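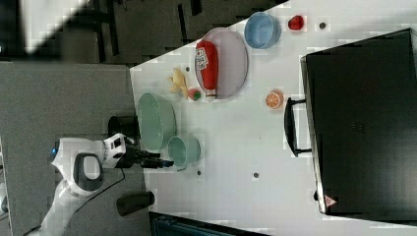 Muthoni Kinyua wrote in to say that her two kids never got past the first round until she stopped setting the play food out in tidy rows, and she's right, a bit of a jumble makes a much better game!

Section 4: Setting up the Stundadell lunch table

You'll need a clear white tabletop, the bowls, the big oval plate, the ketchup bottle and the play fruit. The full Stundadell set has 26 pieces, but please don't put them all out at once. A handful is plenty for a first lunch.

1. Wipe the table and let it dry.

2. Lay the big oval plate down first, a little away from the edge. It's the "main course" and everything else gets arranged from it.

3. Put the ketchup on the plate, lying on its side. Standing up, it gets knocked over in the first minute (ask me how I know).

4. Spread the bowls out so that each one has some open table near it. Green ones and the light blue one can go anywhere you like.

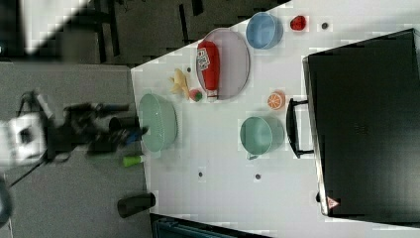 5. Scatter the fruit last. The banana goes well beside the plate, and the orange slice looks lovely with its cut side up, where the segments show.

6. Call out the first order! "Banana in the blue bowl" is a good opener. Go on to two-part orders once everybody has the hang of it.

Note: If your tabletop has small holes in it, leave them open. Round fruit sometimes settles near one, and younger players love that.

Note: Colors can be mixed freely. We've played with a pale green bowl as the soup, the salad and, one wild afternoon in May, the bathtub for the strawberry.

Caution: Keep real food off the table during play. The toy pieces are for pretend meals only.

Caution: Pick up anything that rolls to the floor before the next order is called.

For packing away, see Section 5.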